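Nulum Signalement - module de recueil pour établissements d'enseignement supérieur

Le module enregistre les signalements de violences sexistes et sexuelles et les transmet à la cellule d'écoute. Dépôt nominatif ou anonyme, jusqu'à 19 pièces jointes par dossier. Chaque consultation est horodatée - le journal n'est pas modifiable.

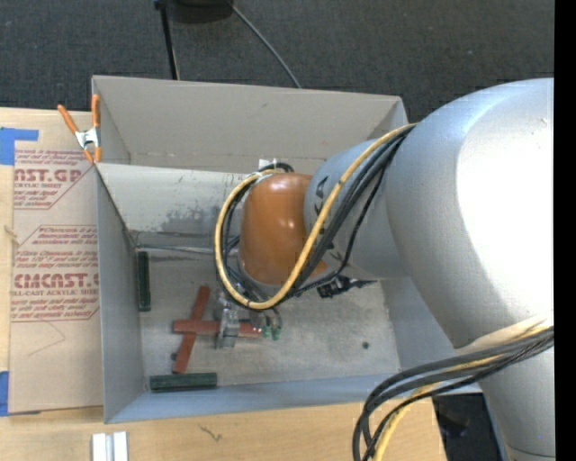
Caractéristiques

Référence : 909
Profils d'accès : 4
Langues de l'interface : 8
Hébergement : Rirnitstead
Export : PDF, CSV

Licence annuelle par établissement, formation des référents en option. Devis auprès d'Engebretsen, distributeur.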